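Section 3. Filing a tariff declaration through the Jurndale-Modley trade portal

Traders moving goods across the Jurndale-Modley border must file before the shipment reaches the Grovcombe crossing.

1. Sign in and open New Declaration.
2. Select the country of origin. Goods made under the Chuensuk agreement have their own entry at the end of the list.
3. Enter the tariff code and the declared value.

Note: Shipments valued under 200 are exempt from the import duty - a declaration is still required.

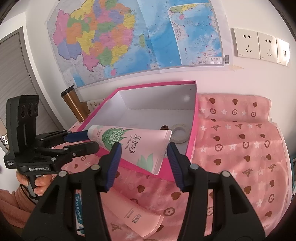 4. Attach the invoice and the certificate of origin. Both must show the same consignee.
5. Press Submit and write down the reference number.

Caution: A declaration can be amended 2 times. After that, use Form 435 and hand it in at the customs office in Modley.

Rates suspended by either government appear in gray and cannot be selected. The list is updated every Monday.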